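Chapter 7
The Arm Comes to Bustos

When the managers at Bustos, a packer of household and bath products, decided to automate the sorting of returned goods, they announced it in a memo 53 lines long. The word "people" appeared in the last line, in the phrase "our people are our greatest asset." The employees, who had read memos before, turned straight to the question of who would be moved to the loading dock.

Returns are a good place to begin the study of workplace automation, mainly for how badly they suit it. A filling line sees the same bottle all day. A returns table sees whatever the customer put in the box: two sizes of the same product, a torn wrapper, a folded card, now and then a sock. In October the six sorters at Bustos handled 3899 items by hand, and most of them could do it while arguing about soccer.

The arm was supplied by a firm called Olico and ran on software named Jutuvora, a word that the sales staff pronounced three different ways. Its job was modest. It would pick up a bottle, leave the packaging alone, and set the bottle in the right bin. The brochure promised 2000 items a week.

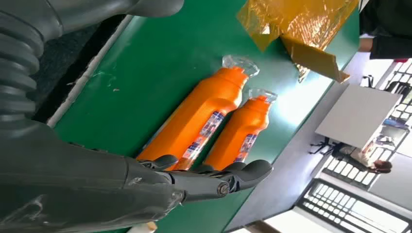 In its first full week the arm sorted 1407. Management called this a promising start and the sorters called it something else, but both sides had noticed the same thing. Plastic film, which a person brushes aside without a thought, is a serious matter to a machine. Film shines, it changes shape when touched, and to a vision system it can look like nearly anything. Somebody had to clear it away before each batch, and that somebody was Norbert Dudás, a sorter of long standing whose new title was Automation Support Associate. His pay did not change. His badge did.

Dudás's week deserves attention, for it shows a pattern we will meet again in the Flerner warehouse in Chapter 8. The tasks he lost were the ones he could do in his sleep. The tasks he gained (laying out bottles, restarting Jutuvora, explaining to visitors that it usually worked better than this) required him to be awake. Economists call this a shift in task content. Dudás called it babysitting, and asked whether babysitters got overtime.

This chapter looks at three questions raised by his case. Which parts of a job does a machine take over, and which does it leave behind? Who decides what the leftover parts are worth? And how should a company count the labor that goes into making a machine look as if it needs none?

Key terms: task content, residual work, deskilling, exception handling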